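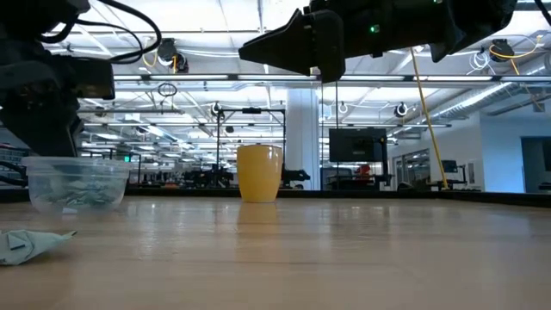 So can a robot clean up after lunch yet? Some of it, slowly, if you let it pick the table.

I spent a Saturday at Vevov, a small robotics outfit on the edge of Virnatby, hoping to see a machine do the job I like least in my own kitchen. I don't mean the dishes. I mean the part before the dishes, when a table has a cup on it, a wrapper, a plastic container with something crumpled in the bottom, and somebody has to decide what goes where. It takes me less than a minute and I put it off all evening.

Two arms hang over the tabletop, each with a black gripper at the end. A yellow cup is about as friendly as objects get. It stands up by itself, it's a bit wider at the rim, and it looks like nothing else around it. The team's software, which they call Ocampo, has made 2764 attempts at clearing tables since March, and cups were the first thing it got good at. I watched it do one after another and grinned every time.

Wrappers are another story! A crumpled wrapper has no handle and no proper top, and it's never the same shape twice. The fingers come down, pinch, and half the time they close on air or push the thing along the wood. Then they back off and try again from another side, and I have to say I found the second tries more exciting than the clean first ones. A year ago, the engineers told me, the arm would have carried its handful of nothing over to the bin and let go of it.

Clear plastic is hard too. Cameras like edges and color, and a see-through wall shows them whatever happens to be behind it. Add soft stuff heaped inside and the machine has to work out that it's looking at two things, a container and its contents, and that the job might be to keep one and toss the other. People get this wrong in my house all the time.

Speed is the other catch. A table I'd clear in 40 seconds can take the arms several minutes, and the room they work in is bright and evenly lit, with the arms mounted exactly where they're useful. My kitchen has one good bulb and a dog.

Shop floors may get there first. Garora, a packing firm across town, has been trying the same software on a sorting bench, 30 kinds of items and no surprises. It handles up to 2000 pieces in a shift there, with one person nearby to fish out whatever gets dropped. That's real work getting done, and I'd love to see it up close.

Back in Virnatby I stayed until 6 p.m. - two hours longer than planned - mostly to watch wrappers.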